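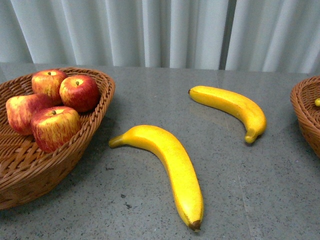
3. Study Area and Methods

3.1 Setting

The study was carried out in the town of Jedcombe and the three rural districts that surround it. Households in the area buy most of their fresh fruit from two kinds of seller: a supermarket on the edge of town and a number of small shops and market stalls closer to the center. Public transit runs along the main road only, and many residents of the outer districts shop once a week or less. Earlier work on household food waste has drawn mainly on large cities, where shops are close together and frequent small purchases are common. Jedcombe was selected because its shopping patterns differ from those settings and because local records of household waste collection were complete for the years before the study.

3.2 Recruitment and Sample

Invitation letters were mailed to 800 addresses drawn at random from the local property register. Addresses listed as vacant, commercial, or seasonal were removed before the draw. A reminder was sent to homes that had not replied after two weeks. In total, 391 households agreed to take part and returned a signed consent form. Of these, 91 withdrew or returned diaries with more than two missing days and were left out of the analysis. The final sample therefore consisted of 300 households.

Compared with the property register, the final sample contained a somewhat larger share of owner-occupied homes. Renters in the town center were underrepresented. Weights were applied to correct for tenure and district, and all results in Section 4 are weighted unless stated otherwise.

3.3 The Household Diary

Each household kept a diary for 10 consecutive days. One adult was asked to take charge of the diary and to record every purchase of fresh fruit, the place where the fruit was kept at home, and any fruit that was thrown away, composted, or fed to animals. The diary used in this study was adapted from the Mekonnen form, which was first designed for bread and dairy products. Two changes were made. The question on package dates was dropped, as most fruit in the area is sold without a date. A question on storage place was added, with four possible answers: refrigerator, closed cupboard, open container, and open surface.

The difference between the last two answers caused some difficulty in the pilot. Several respondents used "open container" for any fruit left out in the kitchen. The printed guide was therefore revised to state that fruit should be recorded under "open container" only when it is held in a bowl, basket, tray, or similar object, and under "open surface" when it rests directly on a table, counter, or shelf. Households that kept fruit in both ways were told to make two entries (Figure 2).

Figure 2. Apples in an open container and bananas on an open surface.

Fruit that was cut or peeled before being discarded was recorded only if more than half of the edible part remained. Peels, cores, and pits were not counted as waste. Weights were estimated from a printed table of typical weights by type of fruit and size, which placed less burden on respondents than weighing each item. The limits of this approach are discussed in Section 5.

3.4 Interviews and Data Entry

A short telephone interview was held with each household after its diary had been received. The interviewer went through unclear entries and asked four further questions on shopping habits, the number of people at home during the diary period, the usual reason for discarding fruit, and whether the diary itself had changed the way the household stored or used its food. Interviews were held in September and followed a written script. Calls were not recorded, but the interviewer took notes on a standard form.

Diaries were entered twice by different members of the research staff using the Rukasix data entry program. Where the two versions did not match, the paper diary was checked and the entry corrected. Free-text reasons for discarding fruit were sorted into six groups: spoiled, bruised, overripe, disliked, forgotten, and other. A second coder reviewed a random subset of these entries, and differences were settled by discussion.

3.5 Analysis

The main outcome was the share of purchased fruit, by weight, that was discarded during the diary period. Fruit already in the home on the first day was listed separately and was left out of this measure. Differences among storage places were tested with a mixed model in which entries were grouped by household. Type of fruit, household size, and distance to the nearest shop were included as controls. Separate models were then run for apples, bananas, pears, and citrus fruit, the four types reported most often. Berries were examined only in summary form, as very few households stored them anywhere other than the refrigerator.

The study plan was approved by the Sarbridge Research Ethics Board before recruitment began. Households received a small grocery voucher on return of the diary, whether or not it was complete.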